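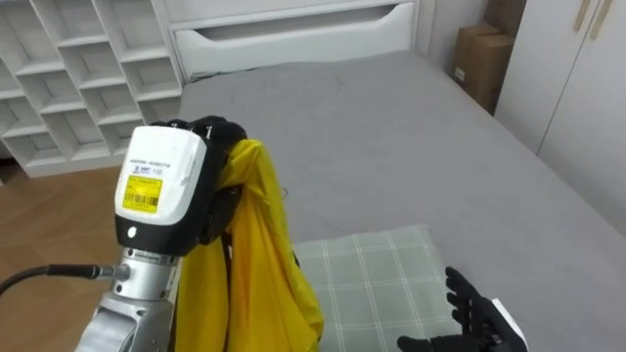 A yellow garment held up beside the bed

What to do after a breach email

Every company that loses your details says it takes your privacy seriously. Flunduvham's email in July said so twice, then offered 3 months of free monitoring. I wouldn't rush to sign up. Work through these steps first.

Step 1: Don't click anything
Fake breach notices tend to follow real ones. Type the company's address in yourself and look for the same announcement there. If you can't find it, ring them on a number from an old bill.

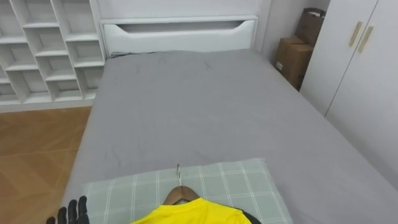
Be wary, too, of anyone who rings you about it. Knowing your postcode and date of birth proves very little once both have leaked.

Step 2: Change the password, then its copies
Most of us have used one password in more places than we'd admit. Start with your email account, as it can reset all the others. Trulbridge's strength meter gave full marks to a password I'd already seen in a leaked list, so I don't put much faith in green bars.

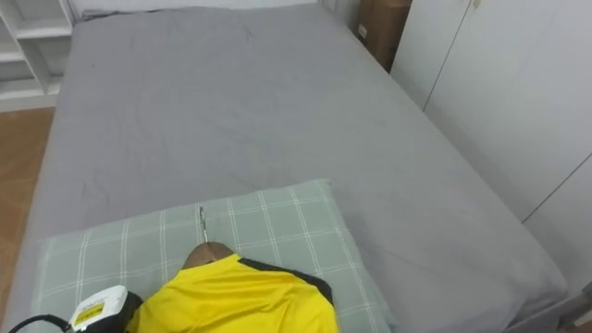 Step 3: Turn on two-step login
An app is better than text messages. Print the backup codes and keep them away from the computer.

Step 4: Read the small print on free monitoring
Grondside's offer turns into a paid plan after 39 days unless you cancel. It also wants your passport number, which the thieves may not have had.
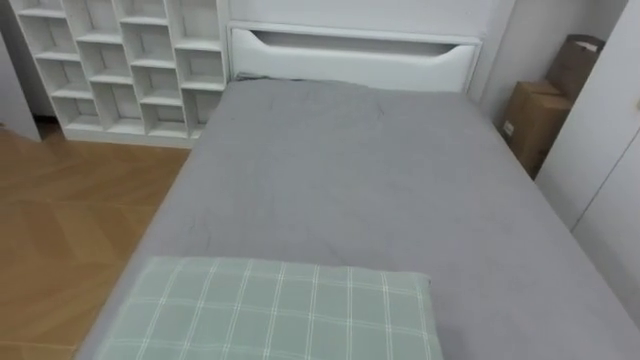 Sharifi commented: Step 4 caught me out. I cancelled on time and was still charged, and it took 5 emails to get the money back. Use a card you can freeze.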